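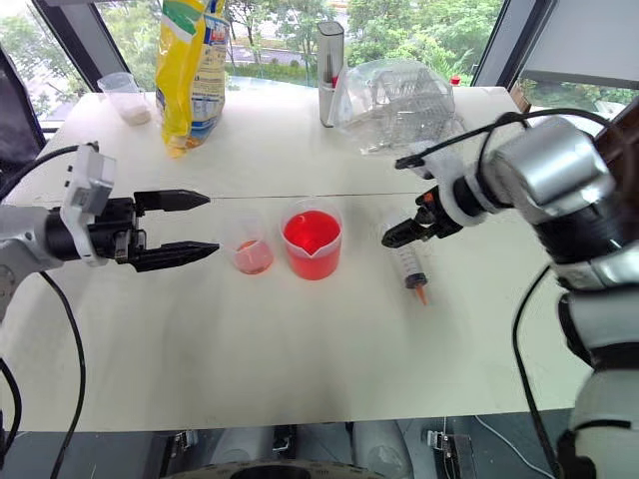
July, bench by the windows, started 9:40

Task for this week: measure a small amount of liquid with the syringe and move it from one beaker to the other. It is the same job as giving a child medicine, or adding color to a cake, or dosing plant food. Tuulikki Kinnunen asked me for a plain answer to the question "can it do this in a kitchen yet?" and I promised her a page of notes before the Stircombe visit.

Setup. Two arms, parallel grippers with the pointed fingers. Red liquid in the large beaker, a little of the pale one in the small beaker. Syringe lies free on the table, at an angle, orange tip toward the robot base. I did not use a holder for it. In a kitchen there is no holder.

Controller is the Etimix build 1716. I did not change the speed limits from last time.

What I think is hard, in order:

1. Taking the syringe from a flat table. The pointed fingers can go under the barrel, but then the syringe likes to roll. Left arm must not come to help too early, or the two wrists meet above the beakers.

2. The plunger. One arm must hold the barrel and the other must pull. For a person this is one hand and a thumb. For us it is two arms which have to agree on the same line. If they disagree by a small angle, the barrel bends against the finger and the plunger sticks.

3. Seeing the level. Clear wall, red liquid, white table, daylight from behind. In the morning the window light is strong and the edge of the liquid is difficult to find for the camera. With the pale liquid it is worse.

Runs before lunch: 6. I write them as they went.

Run 1. Picked the syringe, dropped it from low height. No damage.
Run 2. Picked it, turned it well, touched the rim of the large beaker with the tip. I stopped by hand.
Run 3. Tip went into the red liquid. Plunger pulled a little, then stuck (see point 2).
Run 4. Same as run 3. I should have changed something before repeating it.
Run 5. Changed the grip of the right arm to be lower on the barrel. Filled. On the way to the small beaker it lost two drops on the table.
Run 6. Filled, moved, emptied into the small beaker. It took 81 seconds from start to finish.

A person does this in a few seconds while speaking with somebody. But I remember that in spring we could not even lift the syringe, so I am not unhappy.

Spill question. Kılıçarslan wrote a comment on the last entry that we should count drops as failure. I agree for medicine. For cleaning or for cooking I would accept two drops if the robot also wipes them. Wiping we have already, it is the most reliable chore from our list. We must connect the two programs, and for now this is done by me, typing.

The powder step is not tried today. My guess is that pouring powder from a cup is easier than the syringe, and opening a bag with powder is much harder. The Cukbridge people say that their gripper can open bags. I would like to see which bags.

My answer for Tuulikki, first version: it can do the work when the same person prepares the table each time and stays near the stop button. It can not do it in a house. The movement is close to good enough. The missing part is to notice that something went wrong, for example a stuck plunger, and to try in another way without my help.

To do:
- lower grip as default for the right arm
- stop the pull when the force goes up, go back, try again
- paper behind the beakers for the level test, compare with and without
- ask for 900 more grasp trials in simulation with the syringe at random angles
- check slack of the right cable when that wrist turns fully
- rinse the syringe after the red liquid, it leaves color on the seal

Continue after 14:00 with the paper.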